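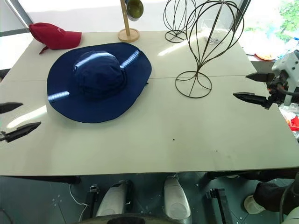 Left arm on our Drudel pair jumped on resume yesterday and I want to know if anyone has had the same. The task is putting hats on stands, run by a policy with an operator able to take over. The program had paused itself on low grasp confidence for the navy sun hat. We get a lot of those pauses when the sun is on the table, and with glare across the crown and brim like that I'm not surprised. The operator pressed resume on the Mugo controller and the left arm went to a new position at full speed before it slowed down. It hit the table edge. No one was hurt. The right arm stayed put.

Log shows 1696 ms between the pause and the first new command. The first command after resume was 58 mm away from the last measured position. I would expect the controller to refuse that or ramp into it. It did neither and raised no fault until contact.

Firmware is the July release on both arms. Grippers are the stock Kokcombe ones. I have powered the left arm down for now.

Posted by ecaldeira, 2026-01-27

Did you move the arm by hand while it was paused? On ours the pause leaves the joints compliant enough to sag. Then resume sends it back to the old target and it looks like a jump.

Posted by beltdrive_ned

No, hands off. The measured position is flat through the pause in the log. It's the commanded position that changes. Elaine

Posted by ecaldeira

Then it's not the arm, it's your policy. It kept running while the arm was paused and queued up commands. On resume the controller took the newest one. I don't see this as a Drudel fault at all. Flush the queue on pause.

Posted by quietservo

I don't agree with that. Queue or no queue, a controller that accepts a 58 mm step from standstill at full speed has a missing check. You can't leave it to whatever software is upstream. We have a step limit set on the Mugo side and it's off by default. Look under motion, then following limits. Ours is set to 20 mm and it has tripped for us more than once, every time for a good reason.

Posted by stollwood_shop

Found it. It was off on both arms. I never touched that page and it's not mentioned in the setup guide I was given.

I also went back to the queue question. quietservo is right that the policy keeps publishing during a pause. The pause only stops the controller from listening. So while the arm sat still the policy was still trying to deal with the hat, and its idea of where the brim was kept moving. 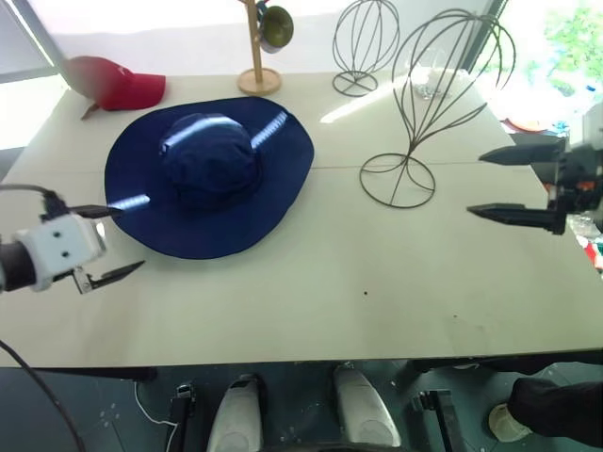

What I did this afternoon was set the step limit to 20 mm on both sides and change the resume so it clears everything and starts from the measured position. Then I ran 35 pause and resume cycles at reduced speed with people standing back. No jumps. The limit didn't trip either, so I made it trip on purpose by feeding it a bad target. It stopped and raised the fault like it should.

I still don't know why the right arm didn't do it too. Same settings.

Posted by ecaldeira

Right arm was probably holding. If the policy had nothing for it to do, the newest command would be the same as the last one.

Can I ask about seating though? There's a shoe and part of a leg at the lower right in your first picture, right under where that arm comes over the table. I'd be more worried about that than about the step limit.

Posted by beltdrive_ned

Seconded. A software limit is not a guard. Where is the stop button in relation to that seat?

Posted by stollwood_shop

Within reach of the seat. I take the point about distance. The operator needs to see the stands, but a chair further back would still work and I'll mark the floor.

Posted by ecaldeira

Moving the chair is fine but I think this is getting blown up. These are small arms at a table. Fix the resume, log it, carry on. If you stop work for every jump you'll never collect anything.

Posted by quietservo

It hit the table hard enough to leave a mark on the fingertip, and the next thing over from the table edge could have been a knee. I'm not going back to full speed until I have an answer from Drudel on the default setting. Ticket is in with the logs attached. I'll post what they say.

Posted by ecaldeira

Please do. Also pull a blind down. Your pauses will drop and you'll be pressing resume a lot less.

Posted by beltdrive_ned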